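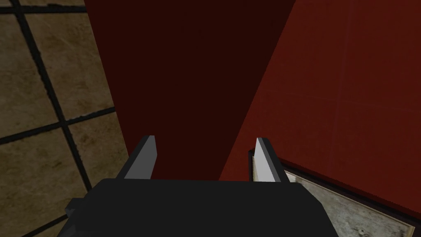

4.2 Budget for the simulation phase

The purchase plan for the second work cell was prepared in June, before any hardware was ordered. Our group at Bermúdez has one technician and a small yearly sum for equipment, so we decided to pay first for simulation time and to delay the choice of the arm. The gripper, on the other hand, was fixed early. All offers we received assumed a parallel gripper with two fingers, and we kept this type in every virtual trial.

Three suppliers were asked for a price. Finitz offered the arm and the controller as one package, with service included for the first year. Ziklow offered a lower price, but the mounting plate and the safety stop had to be bought separately. The third supplier, Zandum, did not sell arms and gave us only a price for the simulation licence. We compare the offers by total cost over the period of use, as the purchase price alone gave a wrong order in our first calculation.

The largest doubt in the plan was the cost of soft materials. Rigid blocks are cheap to model and cheap to replace. Cloth needs more computing time for each trial, and its behaviour near the fingers is hard to predict.
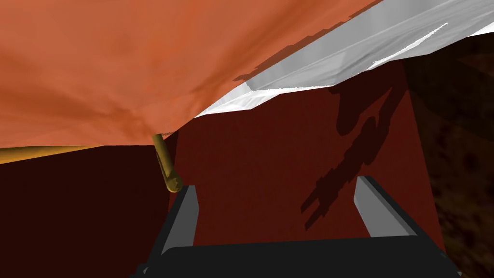
Figure 3. Virtual trial with an open gripper below overhanging cloth.

For this reason we reserved 1000 hours of computing for the cloth trials and placed them in a separate budget line. If these hours are not used, the money goes to spare finger pads. We also asked both arm suppliers to state the delivery time for a replacement gripper in writing. Finitz answered with a fixed term, Ziklow only with an estimate, and this difference had more weight in our decision than we expected at the beginning.

We did not include the cost of floor space, because the room is already paid by the department. Groups which must rent a room should add this cost to the plan.

Comments (2)

Octavio Rivadeneyra: Thank you for the section. Is the training of the technician inside the service price of Finitz, or is it a separate line? In our laboratory this was the expensive part.

labreader: I would like to see the table with the total costs. The text speaks of a wrong order but does not show it.

Related items
Leasing or buying a small robot arm
Spare parts planning for teaching laboratories
Computing costs of cloth simulation

This site uses cookies to remember your reading settings. Accept | Manage cookies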